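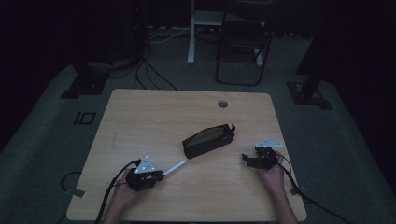 I have been told, by more than one website, that my pens are the reason I don't get anything done. The pens are all over the place, you see, and so my mind must be all over the place too. What I need is a system. The system usually costs money.

I've been suspicious of this kind of thing for years. I once bought a bamboo drawer insert with adjustable dividers and spent an evening adjusting the dividers, and by the following week there was a battery, a tape measure and half a granola bar in the section meant for highlighters. So when Lorkudex, which is a newsletter I signed up for to get a discount on something and have never managed to leave, ran a long piece on what they call the clear table method, I read it the way I read the back of a cereal box. It was there and so was I.

The method goes like this. You own one table. You own one soft case. Everything you write, cut, stick or measure with has to live in the case, and the case is the only thing allowed to stay out on the table overnight. Anything that doesn't fit gets given away. You're supposed to feel the difference inside of 10 days.

Feel what difference? They don't say. There was a paragraph about breathing.

I decided to try it anyway, mainly to be able to complain about it with some authority. I already had the table. It's a square thing in pale wood with rounded corners and a little metal grommet hole for cords, and I got it secondhand from an office in Hudec that was closing down. It was meant to be temporary. It has been temporary for long enough that I've stopped noticing the dents it made in the carpet. It has no drawers, which I always counted as a fault and which the Lorkudex people would count as a virtue, so there's one point to them before we even start.

The case I had to buy. I looked at far too many. There is an entire world of pencil cases out there for adults and most of it is ridiculous. Some of them stand up by themselves. Some of them unfold into a little theater with pockets on the balcony. One had 243 reviews and I read a shameful number of them, and as far as I could tell half the people were thrilled and the other half had received it in the wrong color. I ended up with a plain black one from Broltitz. Soft, zips shut, holds pens. The label called it a "carry solution." It's a pouch.

## Getting the stuff in

The first evening I dumped everything I had onto the table and sorted it, and I will admit that part was useful, in the way that emptying out any container is useful. I didn't need a method for it. My mother used to do the same thing with the junk drawer every spring and she never started a newsletter.

A lot of it was dead pens. I don't know why I keep dead pens. I think I put them back in the cup because throwing them away would mean walking to the trash, and then the next time I need one I pick up the same dead pen, scribble on an envelope, swear, and put it back again. If the clear table method has one honest benefit, it's that a small case punishes this behavior. You can't afford a dead pen in there. It's taking up the spot of a live one.

What made it in:

- the pens that work
- one mechanical pencil and its leads
- a short steel ruler
- an eraser, the white kind
- scissors, after a fight
- a glue stick, which I took out again when I remembered what glue sticks do in warm weather

The scissors are what I'd warn people about. My good scissors don't fit. They have big comfortable handles and no soft case in this price range is going to close over them. Under the rules I was meant to give them away and buy small ones that fit. So in order to own less, I should get rid of a perfectly good tool and purchase a worse one. I squeezed in an old folding pair and hung the good ones on a nail in the hallway, and I'm fairly sure that's cheating. I also don't care.

The other thing is that everything in a soft case turns into soup. This is never brought up. A cup on the desk is ugly, fine, but you can see what's in it. With the pouch I'm digging around blind for a pencil and coming up with the ruler. The articles all show the case open, with the contents lying in neat parallel lines, and that lasts precisely until you pick it up and carry it somewhere.

By the second evening I'd caught myself tipping the lot out onto the table to find one thing, and then sweeping it all back in with my forearm. I'd like somebody at Lorkudex to explain how that's calmer than a coffee mug full of pens.
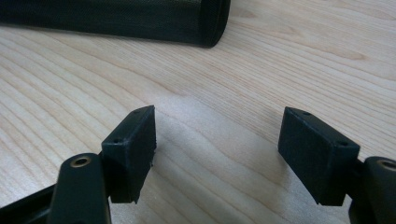 I do like the table better with less on it, though. I'll give them that much, and it annoys me to do it. I'd forgotten it had a grain. There are these long curved lines running across the wood that I hadn't looked at properly since I brought it home, having buried them under mail almost at once. In the evening with just the one light on, it's a nice surface. I sat there on Wednesday with a cup of tea and did nothing at all, and I suppose that was the breathing paragraph in action.

But is that the method, or is that just a table with no mail on it? I'm inclined to say the second. I moved the mail to the top of the microwave. It didn't get any smaller and I didn't open any of it. If you'd measured the mess in the whole apartment before and after, I think you'd have gotten the same number, with a different address.

That's my trouble with most tidying advice. It picks one surface and photographs it. What's going on behind the person taking the photograph is never your business. I have read so many of these things and I'd pay good money to see one microwave.

## The upgrade

About midway through the article (I went back and reread it, to be fair to them) there's a bit I'd skimmed the first time, and it's where the whole thing gives itself away. Once you've lived with one case for a while, you may find you're ready for a second. A second case! For "project items." And there's a link, and the link goes to Kisesard, who make a set of matching cases in graduated sizes that sit inside each other when they aren't being used. When would they not be used? If you've got empty cases sitting inside other empty cases, you have taken up collecting cases.

I did click the link. I looked at the set for longer than I'm proud of. There's a large one that would hold the good scissors.

I closed the tab. I've been down this road with food containers and I know where it ends, which is a cupboard I have to open with one hand held flat underneath.

What I've ended up doing is less pure and works a bit better. The pens I use every day and the pencil stay in the black pouch, and that's it. With only a few things in there the digging problem more or less goes away. The ruler went back on the shelf, flat, where I can see it. Sticky notes are next to the phone, because that's where I'm standing when I need one. The folding scissors are in the kitchen and have turned out to be good for opening coffee, so perhaps they've finally found their calling.

And I keep the pouch at an angle. I have no reason for this. When I set it square to the edge of the table it looked like a place setting, and I kept feeling I ought to be having soup.

## Things I'd want to know before buying one

The zipper on the Broltitz runs along one long side and stops short of the corner, so the last bit doesn't open as far as you'd want. It's fine for pens. It's irritating for anything with a wide end.

Black was a mistake, or at least it was for me. On the pale wood it stands out well enough, but the inside is black as well, and a black pen at the bottom of a black pouch in the evening may as well be in another state. If they'd made the lining yellow or orange, anything at all, I'd have very little left to say against it. It also picks up lint. I've got a gray carpet that sheds, the pouch has been on the floor more than once, and I don't think the two of them should be allowed to meet.

It does slide into a bag nicely. I took it to the library and felt quite organized for as long as it took me to find that my notebook was at home.

There's a forum where people discuss this stuff (of course there is) and somebody on there was claiming to have gotten rid of 500 items over a winter using the one-case rule. I'd like to see the list. I suspect paper clips were entered individually.

As for the 10 days, they came and went. I don't feel any different. I know where my pens are, and I've gotten the width of a table back, and I have eaten dinner there twice without moving anything, all of which I could have had for free by cleaning up. I've kept the pouch because returning it costs nearly as much as it did, and because my old pen cup has a toothbrush in it now.

The mail is still on the microwave. I'm going to have to deal with it before December, when the property tax bill shows up in there and starts pretending to be a catalog.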